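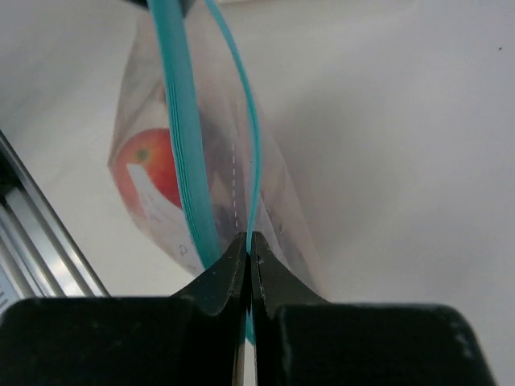
Figure 3. Saisie du bord d'un sachet transparent à fermeture à glissière, vue depuis le poignet du robot. Les deux bandes de la fermeture sont écartées ; une pomme est visible dans le sachet.

4.2. Ce que les règles de bonne pratique laissent de côté

Les recommandations internes de Skultdale, dans leur version de décembre, demandent qu'une saisie soit déclarée « stable » dès que les deux doigts sont en contact avec l'objet et que la consigne de force est atteinte. Appliqué à une boîte rigide, le critère se défend. Appliqué à un film souple, il nous paraît peu informatif. Dans la situation de la figure 3, les extrémités des doigts se rejoignent presque et ne laissent dépasser qu'un mince liseré du sachet. Une pince refermée à vide aurait à peu près la même allure et, sur notre banc, une ouverture mesurée très voisine.

Le protocole Farkumix tente de contourner la difficulté en imposant 400 répétitions par objet. Nous doutons que le nombre règle quoi que ce soit. Répéter une mesure mal définie resserre l'intervalle de confiance autour d'une grandeur dont on ignore le sens. Quintanilla (communication personnelle) objecte que les erreurs d'étiquetage finissent par se compenser ; nos relevés ne vont pas dans ce sens. Sur quelque 1 000 saisies de sachets annotées par deux opérateurs, 43 ont reçu des étiquettes contradictoires, presque toujours à propos du même point : faut-il compter comme réussie une prise qui ne tient qu'une seule des deux bandes de la fermeture ?

Le texte est muet là-dessus. Il l'est aussi sur l'état des doigts. Ceux de la figure 3 portent de petites éraflures claires et des poussières, sans qu'aucune clause permette de dire si un tel état est acceptable avant un essai. Le guide Takagi prescrit bien un « nettoyage régulier », formule que chaque laboratoire interprète à sa guise.

Nous proposons donc de consigner séparément le contact, la partie de l'objet effectivement tenue et l'état de surface des doigts. Cette séparation alourdit l'annotation, et nous n'avons pas encore établi qu'elle améliore l'accord entre opérateurs pour d'autres emballages que les sachets à glissière.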